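Refurbished desktops and the cost of the small parts

The Lemside reuse scheme passed 1,309 desktop computers to households and schools in the year to November. Štefánia Gajdoš, who manages its workshop in Burkthorpe, puts the intake for the same period at 2,597 units.

"Roughly half go back out," she said. "The rest are broken for parts. Memory and power supplies are worth the labour. Optical drives are not."

Power supplies are sorted by the approval marks printed on the housing, then load-tested for 18 minutes.
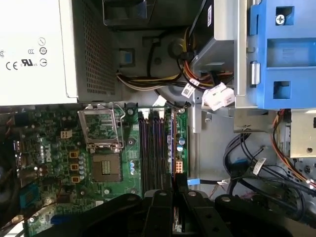
Storage and data

Drives are erased before any other work starts. Rosalie Rüegg, who keeps the erasure records, logs each serial number in Iltodo – the stock system the scheme adopted in place of spreadsheets.

"A drive gets 2 attempts," Rüegg said. "If the second pass fails, it is shredded and the certificate says so."

Cases are the slowest item to move. Gajdoš would like manufacturers to settle on one panel fixing. "We stock five types of screw for one job," she said.
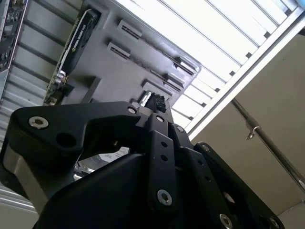
Desktop case panel, Burkthorpe workshop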